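Right, thread time. I've been promising to write up how we set up and look after the can restocking cell in the Pallotthorpe workshop, and I've got a big mug of tea, so let's go. Long one!

The job sounds tiny. An arm picks up drink cans and puts them into a sloped dispenser rack, the kind you get in a shop fridge where the next can slides down when you take one. We call the cell Fultumar (it was the name on an old crate and it stuck). I love this machine more than is sensible.

First thing: the rack. It's just wire rails with white lanes between them, nothing clever, but it decides everything else. If it shifts by a finger's width the arm will happily put a can on top of a rail. So before any run I push it up against its stop and check the front edge by hand. Every run, even if I only went to make toast.

We put it diagonally on the table. People always want to straighten it! Please don't. Square on, the wrist has to twist right to the end of its travel for the back lane, and you can hear it grumble. On the diagonal all the lanes are a comfy reach.

Now the fingers, my favourite bit. The gripper is black plates and small screws, with bright green pads on the inside of the jaws. The pads do all the real work. Bare metal on a drink can is hopeless, it either slides or dents.

Pads wear out, and they do it sneakily. They go shiny in one patch first. I run a thumb over them each morning before switching anything on, and if one feels slick compared with the other I change both. Always both! One new and one old means the can creeps round as it closes, and then you spend an afternoon blaming the software.

Our last pair did 231 picks before I didn't like the feel of them. That's low. I'd been wiping them with the wrong stuff (a kitchen spray, don't ask). Warm water and a drop of washing-up liquid, dry with a cloth that doesn't shed, leave them alone for a bit. They've been lovely ever since.

How to change them, for whoever inherits this: power off at the wall, jaws open by hand, screws out, old pad off. Clean the plate behind it properly. Any crumb of old glue under there and the new pad sits proud at one corner. New pad on, screws in loosely, close the jaws on a straight bar, THEN tighten. The bar lines them up for you.

Screws next. Small ones work loose. We had 13 nip-ups to do on the gripper alone after the first month, which was a shock. I now put a dot of paint across each head and the plate next to it when it's tight. If the line's broken, the screw has moved. Takes seconds to check and it has saved me loads of grief.

Grip force! Everyone's first guess is far too high. A sealed can is surprisingly stiff, so you can get away with a heavy squeeze and never notice, and then somebody hands you an empty one and it folds up like paper. We set ours at 41 on the controller's own scale and leave it. Enough to hold a full can, gentle enough that I don't wince.

If you're setting it from scratch: start low, pick a full can, and give it a slow wave. If it slips, go up a bit and try again. Don't start high and work down, you'll just end up with a box of dented pop and very fizzy shelves.

Teaching the drop points is the fiddly part. We hold the can lengthwise between the pads with the lid end nearest the gripper, and in the rack they stand upright, tops showing, so there's a turn to be made on the way. I teach the turn well clear of the rails and only come down once the can is fully upright. Slower, yes. It also means I've stopped scraping the lane dividers.

We had a mixed lot in for the lane checks, a different colour in each lane so that a wrong drop jumps out at you from across the room. Silver at the front, blue in the middle, dark green at the back, and blue Pocari Sweat in the gripper for the pick test.

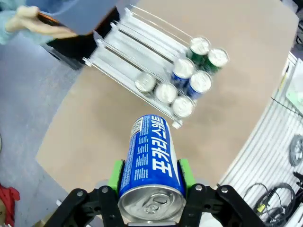

Anyway, colours by lane is such a simple trick and I wish we'd started with it. Before that we were squinting at a log to work out which lane had been filled. Now one glance does it. If a green turns up in the blue lane, stop, go and look at the rack before you touch a single taught point. It's nearly always the rack.

Cables! The wrist cable is the thing most likely to ruin your day. Give it enough slack for the full turn, then walk the arm round slowly by hand and watch where the loop goes. Ours used to catch on the elbow at 2 particular spots and nowhere else. A soft strap a bit further back cured it.

Wrist camera: wipe the lens, then check the little bracket hasn't been knocked. A Van Rooij bracket is what we use and it's solid, but any bracket will move if you lean on it while changing pads. (I lean on it while changing pads.)

End of the day: jaws left open so the pads aren't squashed all night, arm parked away from the rack, crumbs off the table, note in the book. Even if the note is just "all fine".

Next job is the Cinitz controller update, which I'm putting off until April because everything is working and I'm enjoying it. If you run something similar, tell me how long your pads last, I'd love to compare!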